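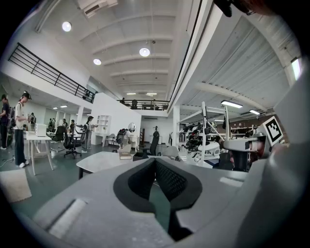 A mezzanine is an intermediate floor set inside a taller room and left open to the space below on at least one side. It does not cover the full floor area, and in most building codes it is not counted as a separate story. Mezzanines are found in theaters, factories, libraries, stores and, more and more, in open-plan workplaces, where they add floor area without closing off the upper part of a high room.

The word comes through French from the Italian mezzano, meaning middle. In older town houses it was used for a low floor squeezed between two taller ones. The modern sense is looser and takes in galleries, raised walkways and storage decks.

Layout

Most workplace mezzanines follow one or more walls and leave the center of the room at full height. The lower level under the deck has a reduced ceiling and tends to be used for things that do not need much height, such as storage, small meeting areas, coat racks and kitchens. The open center is kept for group work or events. Where there are decks on more than one side, a walkway may join them so that people can cross without going down to the ground floor.

Headroom is the usual limit on where a mezzanine can go. A person must be able to stand and walk both on the deck and beneath it, and the thickness of the floor structure has to be taken out of the total. Beams that cross the ceiling, ducts and hanging lamps can reduce the height further.

Railings

Any open edge needs a guard. Common types are solid low walls, glass panels, vertical balusters and horizontal bars. Metal railings with horizontal bars are popular in offices – they let light through and keep the view across the room – but some codes restrict them in places used by children, who can climb them. A toe board or raised curb at deck level keeps small objects from rolling off onto people underneath.

Lighting and air

Tall rooms with a mezzanine are normally lit in layers. Pendant lamps serve the open center, and recessed or flat fittings are used under the deck, where there is no room for anything to hang. Large windows help the ground floor, although the deck can shade the area behind it for much of the day.

Warm air collects near the ceiling, so the upper level is often several degrees warmer than the floor below. Wall units fixed high up can cool the deck well enough while leaving the ground floor stuffy, and many rooms end up with separate controls for the two levels.

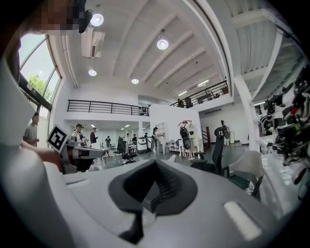

Does a mezzanine need its own stairs?
A deck that people use regularly needs at least one fixed stair, and larger decks usually need a second way out. Ladders are generally accepted only for storage or maintenance platforms.

Sound

Noise is the most frequent complaint. Voices from the ground floor carry to the upper level with little to stop them, and footsteps on a light deck can be heard underneath. Carpet, acoustic panels on the underside of the deck and soft furniture all reduce the problem. Curtains are sometimes hung along the railing, at the cost of the open view.

Example of a conversion

The Grinov building in Plornutcombe, a former seed warehouse, was converted to shared workspace by the architects Naheed Abbasi and Zhuoran Xue. The deck added 68 square meters to a ground floor of 583 square meters and stands 3 meters above it. The work took eight months and was finished in November. Abbasi had first drawn a deck along one wall only – the second run was added after the tenants asked for quiet desks away from the entrance.

See also

Balcony
Catwalk
Entresol
Gallery (architecture)
Loft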